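Häufige Fragen zu Tellern, Platten und Zubehör der Serie Brudeo

Stand der Angaben: Oktober. Gültig für alle Teile der Serie, die über Jaditz Tischbedarf bezogen wurden.

Aus welchem Material bestehen die Teile?
Teller, Schalen und Platten werden aus durchgefärbtem Melaminharz gepresst. Die Farbe sitzt im Material, eine Dekorschicht ist nicht vorhanden. Becher der Serie bestehen aus einem anderen Kunststoff und sind in einer eigenen Liste geführt.

Sind die Teile spülmaschinenfest?
Ja, im oberen und unteren Korb. Programme mit Intensivtrocknung sind zu vermeiden. Ovale Platten schräg einstellen, damit das Spülwasser vom Rand abläuft. Scheuermittel und Stahlwolle machen die Oberfläche stumpf; der Glanz lässt sich nicht wiederherstellen.

Kann ich Speisen darauf in der Mikrowelle erwärmen?
Nein. Das gilt auch für kurze Zeiten und niedrige Leistung. Für Backofen und Grill sind die Teile ebenfalls nicht zugelassen.

Welche Verfärbungen sind normal?
Kurkuma, Tomatenmark, Rote Bete und schwarzer Tee können Spuren hinterlassen, vor allem auf zerkratzten Flächen. Frische Flecken mit einer Paste aus Natron und Wasser bestreichen, nach 40 Minuten abspülen. Chlorhaltige Reiniger greifen das Harz an.

Darf auf den Tellern geschnitten werden?
Weiches Schneidgut mit Tafelmesser: ja. Sägemesser und Fleischmesser hinterlassen Riefen. Teile mit tiefen Riefen oder Rissen gehören nicht mehr an den Tisch und werden über den Restmüll entsorgt.

Wie werden ovale Teller gestapelt?
Gleiche Form auf gleiche Form, Längsachsen parallel. Stapel mit runden und ovalen Teilen gemischt kippen leicht. Zwischenlagen sind nur beim Transport erforderlich.

Warum weicht der Farbton meiner Nachbestellung ab?
Pastelltöne werden chargenweise gemischt. Die Mindestmenge je Charge beträgt 1000 Stück, danach wird neu angesetzt. Bei Flieder und Lavendel fällt ein Unterschied eher auf als bei dunklen Farben. Wer einheitlich eindecken will, bestellt alle Teile in einem Vorgang und gibt im Feld »Bemerkung« das Wort »Charge« an.

Wie beurteile ich den Farbton richtig?
Bei Tageslicht, Blick senkrecht von oben. Die Oberfläche reflektiert, bei seitlichem Licht entsteht auf der Innenfläche ein weißer Schimmer. Dieser ist kein Fehler im Material.

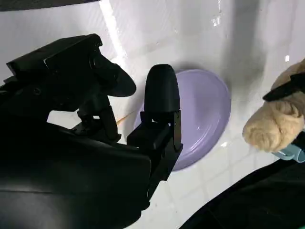
Ovaler Teller in hellem Lavendelviolett mit erhöhtem Rand; rechts Lichtreflex, links daneben ein dünnes Holzstäbchen.

Passen Holzstäbchen und Spieße zum Geschirr?
Unbehandeltes Holz ist unkritisch und verkratzt die Fläche bei üblichem Gebrauch nicht. Stäbchen zum Einmalgebrauch führen wir unter der Marke Prasertsri, mehrfach verwendbare unter Mimar. Letztere von Hand spülen und liegend trocknen lassen. Feuchtes Holz nicht über Nacht auf hellen Tellern liegen lassen, Gerbstoffe können abfärben.

Gibt es Einzelteile oder nur Sets?
Beides. Sets enthalten 4 Teile einer Form. Einzelteile sind ab 1 Stück lieferbar, Farbwunsch nach Verfügbarkeit.

Was tun bei Bruch oder Fehlmengen?
Meldung innerhalb von 3 Werktagen nach Zustellung, mit Lieferscheinnummer und Foto der Verpackung. Beschädigte Teile bis zur Rückmeldung aufbewahren. Zuständig für Reklamationen ist Violeta Ojeda. Am Sonntag eingehende Meldungen gelten als am folgenden Werktag eingegangen.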